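Workshop tips for small light and sound installations

Most of these come from setting up Zodia, a listening room with projections that I've now built and taken down in more than 34 places, from proper galleries to the back of a hardware store. Every one taught me something, usually at two in the morning with a flashlight in my teeth. Take whatever helps!

Cables first, art second

Lay every cable before you hang a single thing. I mean it. Label both ends with masking tape and a fat marker, and write where the cable goes ("left speaker, far wall") because a number means nothing to you three months later. Coil them over-under and they'll lie flat next time. And keep power and audio apart - when they have to cross, cross them at a right angle and most of that awful hum goes away.

Gaffer tape is worth the money. Duct tape leaves a gummy mess on a gallery floor, and you'll be the one on your knees with a rag and orange oil.
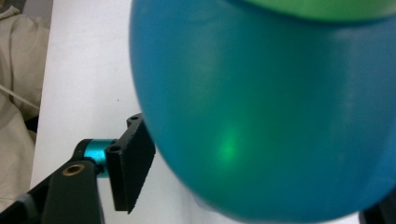
Teal, with a paler green at the top.

Getting a projector to behave

Put it on something heavy. A cheap shelf wobbles every time someone walks by, and on a 66 inch picture you'll see every footstep. I use a paint can full of sand with a square of plywood screwed to the lid, and I love that thing like a pet.

Turn off keystone correction if you possibly can and move the projector until the picture is square. It takes longer, and the picture is so much sharper! Then mark the feet with tape, all the way around, so that whoever dusts can put it back.

Old bedsheets make decent screens for testing. Iron them, hem a dowel into the bottom and hang them a day early so the creases drop out. For the real show in Thevar I used blackout lining, white side out, and it beat any screen I've rented.
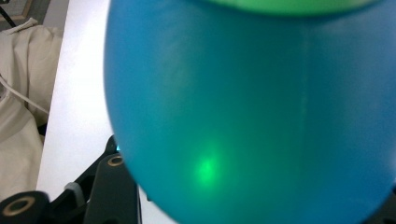

Blue-teal up close, bright green along the top.

Sound in a bare room

Clap your hands when you walk in. If the room claps back, you need soft stuff: moving blankets, a rug, coats on a rail behind the speakers. Hang things a few inches off the wall and they soak up more. Speakers go at ear height, and on the floor put a scrap of yoga mat under them so the boards don't sing along.

Set your levels with people in the room. Bodies eat sound, and the level that seemed huge while you were alone will be mush at the opening.
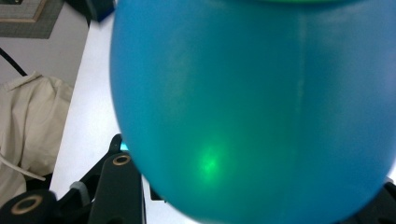
Small lights are where I have the most fun, and they're also the easiest place to go wrong, because a bare LED is just a hard little dot that hurts to look at. Put something between it and the visitor. You want the kind of glow that green spot has inside the blue, brightest in the middle and then going hazy as it spreads. Baking parchment will do it, and so will a cut-up milk jug. Slide the light back and forth behind the material before you glue anything, since an inch can change the whole look. Colored material shifts your light too, so test them together, in the dark, at the hour people will be coming.

Packing up

Take photos of every connection before you unplug. Put screws in a bag and tape the bag to the thing they came out of. In Mostarik I had 1714 lines of cue notes and no idea which bracket went where, so now there's a drawing taped inside each crate lid. Spare fuses go in the same crate as the tape, on top.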